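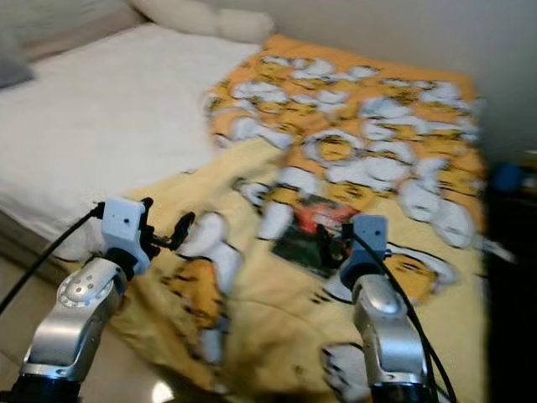
4.2 Grasp point selection under blur

The main failure we saw in the bed task was late perception, more than bad grasps. The head camera blurs whenever the base or torso is still settling, and the old pipeline (Kelia, our fork) kept picking grasp points off those frames anyway. With a busy printed blanket this is worse. The print has strong black outlines and the edge detector likes them better than the real hem.

Figure 3. Head camera view during the two-arm blanket task, both grippers near the fabric. Motion blur over most of the image; the printed pattern is softened along with everything else.

So we gate. Each frame gets a sharpness score, computed only inside the fabric mask. Scoring the whole image was a mistake, a plain wall or a plain sheet drags the score down even when the blanket is fine. Frames under threshold are not dropped, they still go to the tracker with a wider covariance, but the grasp planner may not read them. If 5 frames in a row fail the gate, both arms hold position and the planner waits.

Masks come from a small segmentation net trained on 1121 labeled frames. Of these, 629 have visible blur. Labels were done by hand by the first author and Zamfira Preda, who also wrote the labeling guide. Disagreements mostly at folds, where the fabric hangs over the front edge of the bed and there is no clean answer for which layer is on top. We kept both labels and trained on the union.

Hem vs. print. A real hem has a depth step next to it, a printed outline does not. We check for the step along the normal of each candidate edge and reject if missing. Cheap, and it works wherever depth is valid. Near the fingers depth is often not valid (self occlusion, plus the dark finger surface returns very little) so there we fall back on the last good estimate and propagate it with the arm kinematics.

Two arm timing. The arms run seperate controllers with a shared clock. Under the Brastcombe scheduler, left and right commands could drift apart by 136 ms in the worst case, enough to pull the fabric sideways before the second finger closes. We moved both to one barrier: neither gripper closes untill both report in position. Slower per attempt. We accept that.

Not handled: blankets with no print and no visible seam, and the case where the hem is tucked under. See Section 6.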